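Ticket: show times wrong in park app + reserved seating not scanning
Status: open, then closed, then open again (see below)
Park: Istumdale
App: Nestar for guests, Nestar Staff for the gate handhelds
Logged by: Urmila Chauhan, guest systems

18 Feb 2018

Adding to this as I go, sorry for the mess.

First report came from the Kavanagh Theater host stand. Guests turning up for the early puppet show with the app telling them doors at 11:15. Board outside says 10:45. Board is right. By the time they get there the doors are shut and they are not happy, esp. the ones with reserved seats.

Second report, same hour, same theater – reserved seat codes come up red on the handheld. "Not valid for this performance." Code is fine when you look it up by hand. So the guest paid, has the right day, right show, and gets turned away by a beep.

Treating as one ticket for now. Might be two.

What I checked

- App on my own phone, logged out: wrong time
- App logged in as test guest: wrong time
- Website: correct time
- Board outside theater: correct
- Street parade, fountain show, the a cappella group by the bakery: all correct everywhere

So only the Kavanagh, and only in the app. Website and app are meant to pull from the same schedule feed. They don't look like they are.

Things that did not help

Clearing app cache. Reinstalling. Republishing the schedule from the admin page (did it twice, second time it hung for 14 minutes and I had to kill it). Restarting the handhelds at the theater. One of them came back asking for a Wi-Fi password, separate problem, logged elsewhere.

Asked Gandarance support, who host the feed. Their first reply was the stock one about checking the device clock. Device clocks are fine. Wrote back and said so. Their second reply was better: the Kavanagh has two venue records on their side. Old one from before the November refurb, new one from after. App is reading the old one. Website is reading the new one. Seat codes are being issued against new, scanned against old. Hence red.

So it is one ticket after all.

Steps taken, in order

1. Exported both venue records before touching anything. Old record still has 3,089 future seat codes hanging off it, mostly school groups booked ahead. Do NOT delete it. Gandarance suggested deleting it. No.

2. Set the old record to hidden. App then showed no shows at all at the Kavanagh, which is worse than the wrong time. Set it back.

3. Pointed the app at the new record ID in the Nestar config. Saved. Waited 5 minutes for it to push. Times correct on my phone, correct on test guest.

4. Handhelds. These keep thier own copy of the venue list, so they have to be synced one at a time, on the dock, by the cable. Menu > Venues > Refresh all. Refresh selected does nothing, don't bother.
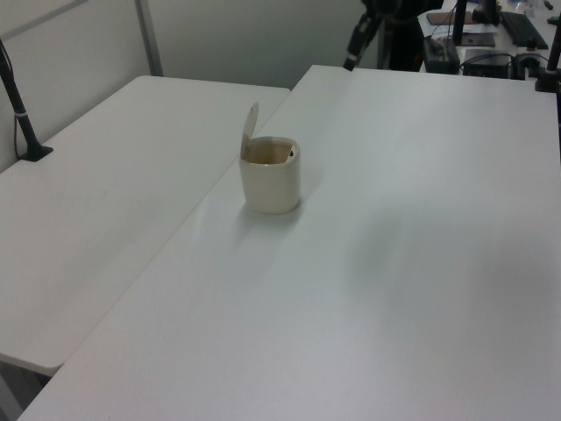
5. Test scan. Issued a dummy reserved seat for the next show, scanned green. Issued one for tomorrow, scanned red as it should. Scanned one of the school group codes off the old record: red. Not good.

Still broken

School group codes. They belong to the old record and the handhelds no longer look there. Gandarance can move them across in bulk but want 72 hours notice and a signed form. Form sent. Until then the host stand looks them up by hand on the laptop and waves them in. Host lead has the printed list for the next few days.

Closed this by mistake after step 5, reopened. Please leave open.

Update – later

Early show went in with correct times in the app. Two more red codes for individual guests, both bought before the config change and both still on the old record, so same cause as the school groups. Let in by hand. Added to the list going to Gandarance.

Also the show description in the app still says "returning this fall". Wrong season, it's been back for ages. Somebody in content needs to fix that, I dont have rights to the text feilds.

Next check after the bulk move. If you get a red code at any OTHER theater, new ticket please, don't add it here.

Related tickets
Fountain show: delay notice sent to wrong guests
Handheld asks for Wi-Fi password after restart
Parade route map blank on older phones
Kavanagh Theater: accessible seats missing from app
Can't change party size on reserved seating

We use cookies to keep you signed in to the help desk. By continuing you agree to their use. Accept / Manage settings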